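Legionellen im Hotel: Duschköpfe, Totleitungen und Nachbeprobung

Forum Gebäudehygiene > Beherbergung > Trinkwasser

Evaristo Gentile
August 2019

Ich betreue die Haustechnik eines Hotels mit 183 Zimmern, Baujahr Mitte der Achtziger, zwei Steigzonen, zentrale Warmwasserbereitung mit Zirkulation. Bei der letzten systemischen Untersuchung lagen im Nordflügel zwei Entnahmestellen über dem technischen Maßnahmenwert von 100 KBE pro 100 ml, der höhere Befund in einem Zimmer am Strangende. Speicheraustritt und Zirkulationsrücklauf waren unauffällig. Temperatur am Speicheraustritt 61 °C, Rücklauf 56 °C.

Der Betreiber Gristport möchte den Flügel möglichst bald wieder vollständig belegen. Aktuell sind die beiden betroffenen Zimmer gesperrt, die übrigen im Strang haben endständige Sterilfilter an der Dusche. Das Gesundheitsamt ist informiert, die Gefährdungsanalyse ist bei einem externen Büro beauftragt.

Meine Punkte:

Der Anbieter Vongate schlägt eine chemische Desinfektion des gesamten Netzes vor, mit Freigabe direkt danach. Ist das bei einem Befund an der Peripherie überhaupt der richtige Ansatz, oder wäre eine thermische Maßnahme am Strang zweckmäßiger?

Im Nordflügel gibt es außerdem eine ehemalige Teeküche, deren Anschlüsse vor Jahren nur verstopft wurden. Die Länge der Stichleitung kenne ich nicht genau, geschätzt mehrere Meter.

Wann nach der Maßnahme darf die Kontrollprobe gezogen werden, damit sie aussagekräftig ist?

Marjatta Hakala

Zuerst die Teeküche. Eine verstopfte Stichleitung von mehreren Metern ist eine Totleitung und gehört am Abzweig abgetrennt. Solange das Stück am Netz hängt, impft es den Strang nach jeder Desinfektion wieder an. In einem Haus, das ich begutachtet habe (Projekt Fontana, ähnliche Bauzeit), wurde dreimal chemisch desinfiziert und dreimal war der Befund nach einigen Wochen wieder da. Die Ursache war ein stillgelegter Ausgussanschluss hinter einer Vorwandinstallation. Nach dem Rückbau blieben die Werte unter der Bestimmungsgrenze.

Zur Methode: Die Stichprobe am Speicher ist unauffällig, die Temperaturen sind im Soll. Das spricht für eine lokale Kontamination. Eine Anlagendesinfektion mit Chlor oder Chlordioxid über das ganze Netz belastet Rohrwerkstoffe und Dichtungen und bringt bei lokaler Ursache wenig. Thermisch heißt: an jeder Entnahmestelle des Strangs mindestens 70 °C über mindestens drei Minuten, gemessen am Auslauf, mit Protokoll. Vorher prüfen, ob der Erzeuger die Leistung dafür hat und ob die Rohrwerkstoffe das vertragen. Verbrühungsschutz an Thermostatarmaturen muss für die Dauer aufgehoben werden, sonst kommt am Duschkopf nur Mischwasser an. Zimmer dabei sperren.
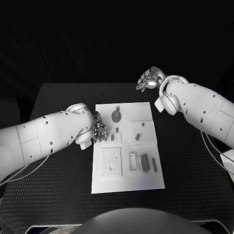
Das Kaltwasser nicht vergessen. In abgehängten Decken, in denen Kalt und Zirkulation ungedämmt nebeneinander liegen, messe ich im Sommer regelmäßig 27 °C im Kaltwasser, zulässig sind maximal 25 °C. Bitte an den beiden betroffenen Zimmern beide Medien getrennt beproben lassen. Eine Mischprobe aus dem Einhebelmischer hilft bei der Ursachensuche nicht weiter.

Zum Zeitpunkt der Kontrolle: frühestens eine Woche nach Abschluss der Maßnahme. Eine Probe am selben oder am nächsten Tag ist fast immer unauffällig und belegt nichts. Den Terminplan und die Probenahmestellen mit dem Gesundheitsamt abstimmen, bevor die Zimmer wieder in den Verkauf gehen. Eine weitere Runde würde ich für November einplanen.

Die Sterilfilter bleiben bis zum Vorliegen der Ergebnisse montiert. Standzeit laut Hersteller beachten und Wechsel dokumentieren, je nach Typ sind das 30 Tage oder mehr.

Bedent

Bei uns werden leerstehende Zimmer alle 72 Stunden gespült, Waschtisch und Dusche, kalt und warm, bis Temperaturkonstanz. Macht das Housekeeping, Liste hängt im Officeraum. Seitdem keine Befunde. Duschschläuche tauschen wir jährlich komplett, Entkalken lohnt bei den Preisen nicht. Rücklauf würde ich auf 57 stellen.

Evaristo Gentile

Danke. Der Abzweig zur Teeküche ist inzwischen freigelegt, es sind knapp 5 m in DN 20, beide Medien. Wird nächste Woche am T-Stück getrennt. Das Angebot von Vongate haben wir zurückgestellt, bis die Gefährdungsanalyse vorliegt. Kalt und Warm werden getrennt beprobt, Probenahme durch das Labor, Stellen sind mit dem Amt abgestimmt.

Den Spülplan führen wir für beide Flügel ein. An der Rücklauftemperatur ändere ich vorerst nichts, erst wird der hydraulische Abgleich am Nordstrang geprüft.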